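# Can a Machine Do the Chores Yet? Report on Our Term Project

Mortimer Mercado, Flimcombe Technical College
Submitted 16th July

## 1. Question

My group was asked to choose one question about automation and to answer it with our own work and with some reading. We chose a simple one: can a robot arm do the small chores of a home or a shop? We did not mean large factories, where the arm repeats one movement all day and every part arrives in the same position. We meant tidying a bench, putting a tool back in its box, or sorting the odds and ends that collect in a kitchen drawer.

I have a personal interest in this. In January I began to work evenings in a hardware shop in Turham, and most of my shift is not selling. I put things back where customers did not leave them. I wanted to know if a machine could do this part of my job, and I must admit I was hoping for the answer yes.

## 2. How we worked

The project had two parts. In the first part we made a list of chores, at home and in the shop, and for each one we wrote down which movements a person makes with the hands. In the second part we tried the easier movements with the arms in the Metwally workshop, always on the wooden bench and with ordinary objects.

We made 735 attempts in total. An attempt means one try to pick up one object and put it in a place we had decided before. If the object was dropped, or if one of us had to touch it, we counted a failure. Every person in the group had to drive the arms for at least 19 attempts before the results were written down, so that we did not measure only our own clumsiness.

## 3. What the list of chores taught us

The list was more useful than I expected. We had written "put away the screwdriver" as one chore, but when we watched each other do it there were five movements inside: reach, pick up, turn in the hand, open the box, lay it down. A person turns the tool in the fingers without looking. A gripper with two fingers cannot do this. It must put the tool down and take it again from another side, or the second arm must help.

We also noticed that chores are rarely separate. If I clear the counter at the shop I am also throwing away a receipt, noticing that the tape is nearly finished, and moving a box that blocks the drawer. We did not find a fair way to test this, so it is not in our numbers.

## 4. Objects and results

We used objects with different shapes on purpose. Soft toys and foam pieces were the easiest, because they forgive a bad grip. Flat things were the hardest. A printed ring is quite easy for a person, but it lies low on the wood and the fingers must come to it at exactly the right height. Tools were in the middle. They are heavy at one end, so they swing if the grip is not near the balance point.

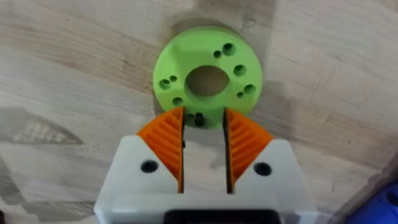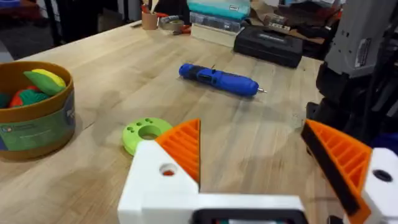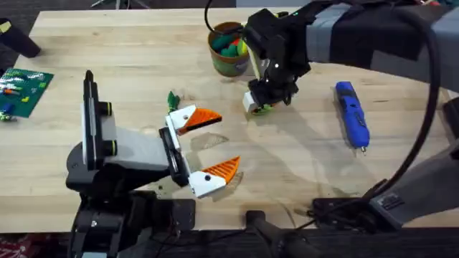 For the soft objects we were pleased with the results. For flat objects we failed in over 35 percent of the attempts, and I think this is too many for a shop. If I dropped every third item at work, I would not have the job for long.

Time was the other problem. The arms are slow when a careful person drives them, and when we tried to hurry, the failures went up. My supervisor suggested that we report only the careful attempts, but we decided to keep all of them together. A person doing chores is sometimes in a hurry too.

## 5. Discussion

My answer to the question is "some of them, if somebody stays nearby". I would trust an arm to put soft toys in a bin. I would not yet leave it alone with a drawer of mixed screws, and I would not give it a glass.

We compared our notes with those of the Jenismont group, who studied laundry. They also wrote that starting is harder than finishing. Finding the corner of a towel took them longer than the folding. For us it was finding the edge of the flat part.

## 6. What we would change

- Use fewer kinds of objects and try each one more often.
- Decide before the first day what counts as a failure. We changed our rule once and had to repeat a full afternoon.
- Test in a real shop, with the permission of the owner. Mine has said maybe, after the stocktake.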